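课程项目报告：儿童活动桌的玩具收纳与整理
小组成员：Zamfira Manole、Lucian Sima、Stela Chiriac、Demetrius Boateng
指导教师：Raluca Moldovan
提交日期：2023年9月5日

一、选题背景

本课程要求每个小组在学校附近找一个真实的小问题，做一个学期的观察和改进。我们选的是 Omelo 社区活动室的积木桌。活动室每周开放给附近家庭使用，孩子玩完以后要把桌面收拾干净，下一组家庭才能进来。工作人员反映，收拾这一步总是拖得很长，积木和球常常混在一起放进柜子，下次拿出来还要重新挑。

开题时我们想过重新设计一个柜子，后来放弃了，原因有两个：一是活动室的柜子是和墙面一起做的，不能动；二是木工课的机时不够。Stela 建议先不管柜子，只看桌面到盒子这一段，看东西是怎么离开桌子的。老师同意了这个范围，题目也就改成现在这样。

二、物品情况

活动室的玩具主要有三类：木制的立体块（圆柱、方块、三棱柱等），彩色小块，还有软球。木块是 Voicu 的旧套装，用了好几年，有些表面的颜色已经磨浅。小块是后来零散补的，颜色和尺寸不统一。球的数量不多，但最难处理，放在桌上会自己滚走。

原来的收纳用具是一个带盖的深纸箱，三类东西都放在里面。纸箱的问题我们在第一次观察时就记下来了：箱壁太高，年纪小的孩子要站起来才能把东西放进去；箱底看不见，想找某一块只能全部倒出来；盖子经常找不到。

三、改进思路

我们定了三条要求。盒子要矮，坐着就能放；盒子里面要浅色，小块掉进去一眼能看到；盒壁要有可以抓的地方，方便一只手拖动或提走。按这三条，我们比较了 Sturetti 和 Drallberg 两家的塑料盒。Drallberg 的盒子带隔断，看起来更整齐，但隔断太窄，圆柱只能斜着塞进去。最后用的是 Sturetti 的白色盒子，四角是圆的，前面有一个长圆形的提手孔。

关于要不要分盒，组内有过分歧。Lucian 主张每一类一个盒子，Demetrius 认为盒子多了桌面就没地方玩。试过之后我们决定桌上只放一个盒子，按顺序收：先收小块，再收大的木块，球放到最后。小块先进盒，会落在底部铺平，大块放上去比较稳。如果反过来，小块会卡在大块之间，倒出来的时候容易飞到地上。

盒子的位置也调整过。一开始放在桌子正中间，四面都能够到，但是孩子会把它当成玩具的一部分，往里面搭房子。后来移到桌子的一侧，稍微斜放，让有提手孔的一面朝着收拾的人。

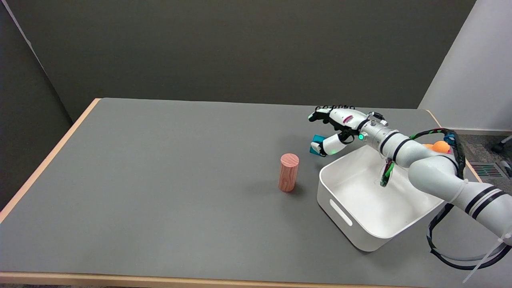 斜放以后，拿着小块的手不用绕过盒角，从盒沿上方直接松开就可以。这个改动很小，是 Zamfira 在整理观察记录时提出来的。她发现掉在盒子外面的小块，多数是在手还没有完全越过盒沿时就松开的，尤其是盒子正对着人、手要往前伸得比较远的时候。

桌面本身我们没有改。灰色的台面对我们来说是合适的，浅色和鲜艳的东西在上面都很清楚，收拾完扫一眼就知道有没有遗漏。唯一不方便的是深色的小块，傍晚灯没开全的时候容易漏掉。我们建议活动室以后补买时避开深灰和黑色。

四、试用过程

试用从2月开始，先在我们自己的教室里做，再搬到活动室。教室阶段一共做了20次收拾，每次都把同一组玩具散开摆在桌上，由一名组员按规定顺序收进盒子，另一名组员在旁边记录掉落和停顿的地方。原先计划用秒表逐件计时，做了几次以后觉得数据很碎，也看不出什么，就改成只记总时间和出错的地方。

到了活动室，我们没有要求孩子遵守顺序，只在桌边贴了一张画着三类玩具的小卡片，由家长自己决定要不要讲。全部观察表加起来有104张，其中有2张因为字迹被水弄花，没有计入。表格的电子版放在课程共享文件夹里。

活动室阶段的第一周，球的问题又出现了。按我们的顺序，球最后收，可是收前面的东西时桌子会被碰到，球就往边上滚。Demetrius 试过在桌沿贴一圈软条，孩子很快就把软条撕下来玩。后来改成开始收拾时先把球推到桌子的一头，用手边的东西挡一下，最后再拿。这个办法不算漂亮，但是不用加任何零件，我们就保留了。

圆柱也有类似的情况。躺着的圆柱会滚，立着的不会。所以卡片的第二版上多画了一步：还没轮到收的圆柱先立起来。年纪大一点的孩子很喜欢这一步，常常把所有圆柱排成一排再收，时间反而变长了。家长们没有意见，我们也没有去纠正。

五、结果

与原来的纸箱相比，最明显的变化是不再需要把东西全部倒出来找。工作人员说，下一组家庭进来时可以直接把盒子放到桌上开始玩。收拾的总时间在教室里缩短得比较明显，在活动室里则时长时短，与当天孩子的年龄和人数有很大关系，我们认为目前的记录还不足以给出一个可靠的数值。

掉在盒外的小块，在盒子移到一侧并斜放之后变少了。但是这两项改动是同一天做的，没有分开比较，所以不能说明是哪一项起了作用。Raluca Moldovan 老师在中期检查时指出了这一点，当时活动室的时间已经排满，没有机会补做。

六、费用

项目预算为2,000，用于购买盒子、印制卡片和往返交通，收据附在纸质版报告后面。Drallberg 的样品试用后已经退回，没有计入支出。

七、不足与后续

卡片上的图是手绘的，有两位家长把三棱柱看成了房顶，以为是另一套玩具。如果继续做，应该换成实物轮廓。

提手孔的高度对成年人合适，对小一点的孩子偏高，他们更习惯抱着盒子两侧走，装满时有些吃力。我们考虑过换小一号的盒子，但小一号的放不下全部木块，除非把 Voicu 套装里的长条单独存放。

活动室希望把同样的做法用到拼图桌上。拼图块又薄又多，先小后大的顺序不一定适用，需要重新观察。Lucian 和 Stela 下学期会继续参加这门课，他们准备从拼图桌开始。

分工：现场观察由四名组员轮流完成；记录整理由 Zamfira Manole 负责；盒子比较和采购由 Lucian Sima 负责；卡片绘制由 Stela Chiriac 负责；教室试用的安排和本报告第四部分由 Demetrius Boateng 负责。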